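Gidum Handling Project
Progress report to the Varghese Fund
Prepared by Geetha Joseph, project lead
07/07/2025

Dear all,

Thank you for your patience with this one, which reaches you a little later than I had promised. The last report dealt mostly with getting both arms mounted and talking to one another. I am very glad to say that this one can deal with the work you are paying for, namely the gathering of examples from which Eta, our learning system, is meant to pick up the handling of small, light and rather awkward things.

Where we have got to

We now hold 398 recorded examples. Of these, 149 have been checked from start to finish and given their written labels, and the rest are waiting their turn. An example, for our purposes, is one attempt at one task, with an operator guiding both arms and every camera running. Most of the tasks use ordinary bits and pieces: small packets of parts, scraps of paper, little dark objects that don't stand out well against the wood. We chose them because they slip, crumple and catch the light, and these are the very things Eta finds hardest. 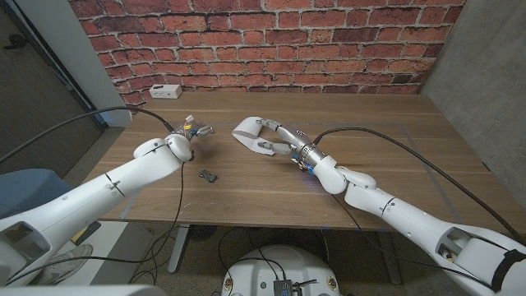
The working area

We have kept to one table throughout, with its boundary taped out on the top. I know there was some feeling at our last meeting that we ought to vary the setting sooner, and I do take the point. My own view is still that we should have a solid body of examples from one place before we move on, or we shall never know whether a poor result comes from the object or from the room.

The tape has been more useful than I expected. Operators start each attempt with the objects inside the line, and if something ends up beyond it the attempt is kept and labelled as such. We had thrown a few of those away in the early weeks — a mistake, I now think, as a system that only ever sees tidy work learns very little about untidy work. 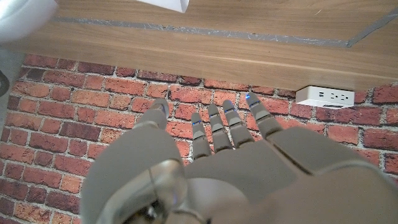

Cameras have taken up a good deal of our time. We record from the head and from the wrists, and the two kinds of view have to be matched up closely before an example is of any use. The head view gives us the whole table and both arms, while the wrist views come into their own once the fingers are near the object. Nustex supplied the software we use for the matching, and after a slow start it is doing the job well, though long recordings still have to be split by hand.

Tasks with two hands

These were the part of the plan I was most nervous about, and I'm pleased to report good progress. Paper and other soft, flimsy things are now a regular part of the sessions. Operators tell me that the hard part is deciding what the second hand should be doing while the first one is busy, and we have started asking them to say so aloud as they work, which gives us much richer labels. 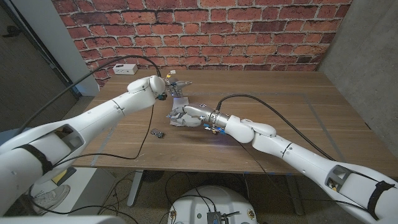 Labelling is where we have fallen behind. It takes far longer than the recording does, and I underestimated it in the original plan, for which I apologise. We have 2 people trained for it at present and I should like to train another before the autumn. The cost can be met from the money set aside for travel, if you are content with that.

We have also rewritten the labelling guide, now 14 pages long, with a fuller section on grips. Thin strips had been causing arguments, as one person's "pinch" was another's "hold", and the new wording seems to have settled things down nicely. 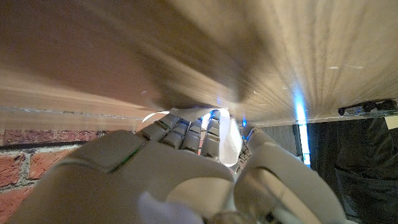
Wrist camera view: a thin white strip held at the fingertips.

What comes next

Between now and December we mean to clear the labelling backlog, add a second table with a different surface, and run the first proper training of Eta on the checked examples. I would ask for two things from you: a yes or no on moving the travel money, and a date for a visit. You would be very welcome, and a morning is long enough to watch several attempts and try guiding the arms yourselves.

With warm thanks, as ever, for your support,

Geetha Joseph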